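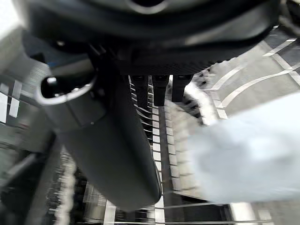

Under the Wiluveo's wrist, with a wire rack below.

I've had six months with the Wiluveo arm on our early shift, and people keep messaging to ask whether it's worth the money, so I'm writing it all down once and then going back to my tea.

First, where I'm coming from. I work at the Ginetwood laundry and wash-up, which means trays and trolleys on one side of the building and linen on the other, and I've been there 16 years. I'm not an engineer. I was sent on the two-day course because I was the one who complained loudest about my shoulders (fair enough!). So this is a review from somebody who stands next to the thing all morning, and if you want payloads and cycle times the brochure has plenty.

What it's good at is the boring reaching. Lifting something off a rack, turning, putting it down, going back for the next one. I used to do that from six in the morning and by ten I couldn't lift my arm to put my coat on. Now I load, check and sort, and I go home with enough left in me to do the garden. I'd give it top marks for that alone.

Soft things are another matter. Anything with a bit of flop in it still needs a person nearby, and the gripper will have a go at a fold that any of us would have left alone. We tried the Grurnunik fingers as well, which are kinder to fabric but a pain to swap over, and the catch is in a daft place if you've got big hands. I've gone back to the standard ones.

The wrist camera is better than I expected. You get a close view on the tablet of whatever the gripper is over, although once things get moving it's all smears and streaks and you have to wait for it to settle. Verna Baptiste on the linen side has hers propped up by the folding table and swears by it. I mostly forget to look.

Now the part the brochure skips. The job is quieter. There used to be four of us on that side, chatting across the racks, and now there are two, with the others moved over to packing. No one was let go, and I'm glad of it, but I miss the company, and the breaks have gone a bit odd too – you end up taking them when the arm stops instead of when you're ready. We asked for fixed breaks back in October and got them. If your place is getting one, ask before it arrives.

Compared with the old Castellanos unit we had on trial, it's quicker to teach and much less noisy. The service plan is £2000 a year, which made our manager go pale.

Four stars from me. The missing one is for the stop button, which wants to be bigger and nearer the front.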